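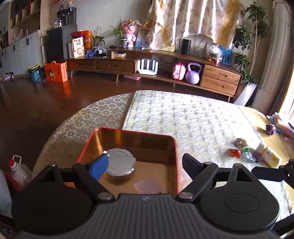 The red tray, on the bed.

So I've been trying to sort out my sleep. I'm 37 and I have been a terrible sleeper since school, and every July it gets worse because our bedroom is right under the roof and the street lamp outside comes on at silly o'clock. My friend Alfie Bloxham swears by going to bed at the same time every single night, weekends too, which sounded so boring that I put it off for months.

Well, I gave in. Four weeks of lights out at half ten, phone left in the kitchen, and a library book instead. I picked a great fat thing about a lighthouse keeper at Warness and I'm only on page 67, which tells you how quickly I'm dropping off!

The first week was grim. I lay there listening to the fridge (can anyone else hear their fridge from upstairs?) and thinking about work. By the second Friday I was sleeping through till six, and then we had people round, Stepan Kovalchuk brought a bottle of something plummy, and it was gone one before I got up the stairs. Took me days to get back to where I'd been.

Things I've given up: tea after four, the news, and that Yoon sleep app, which woke me up to tell me I was asleep. Things I have not given up: toast in bed. I did try the spare room too, as it's cooler on that side of the house, but the mattress in there is soft as pudding and my back was not happy. We're looking at a new one. The one I liked in the shop was 65 quid over what we said we'd spend, so we came home and had a row about curtains instead - blackout ones, lined, and he wants grey.

If you've got blackout curtains and a sloping ceiling, tell me how you hung them, please. The window is a very odd shape.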